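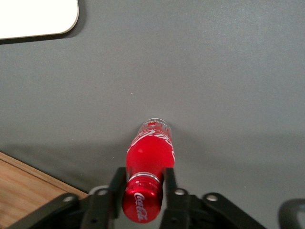
How a small maker plans a wooden advent calendar

February
By the Storik editorial desk

Design work on the next Lundgren advent calendar starts in February. The company's product developer, who has handled the range since its second season, says the schedule is set by the drawers.

"Each calendar has 24 drawers, and each one has to slide after a month in a dry living room," the developer said. "Wood moves. We leave a gap of one millimeter on each side and we check it again before packing."

Last season's run was 1,000 units. Of those, 901 sold before the end of November and 71 went out in the first days of December. The rest were kept for spare parts, mostly knobs and number plates.

Parents tend to ask first what fits inside. The inside depth went up this year after customers wrote that small plush toys had to be squashed to get the drawer shut. A folded pair of children's socks now fits, as does a matchbox-size puzzle.

"People fill maybe half of them with objects," the developer said. "The others get a slip of paper - bake something, watch a film, write to a grandparent. We print 12 of those slips and include them in the box. Families write their own for the remaining days."

The numbers are not in order on the front. Lundgren tested a version with the drawers in sequence, sold through the Nivance shop under the name Arum, and dropped it after one season. Children opened them faster and lost interest in the search.

Paint is water-based and applied in two coats. The developer advises against stickers on the drawer fronts, which lift the top coat when peeled off, and suggests tying a paper tag to the knob.

Orders for the new version open in August. Replacement knobs can be ordered all year.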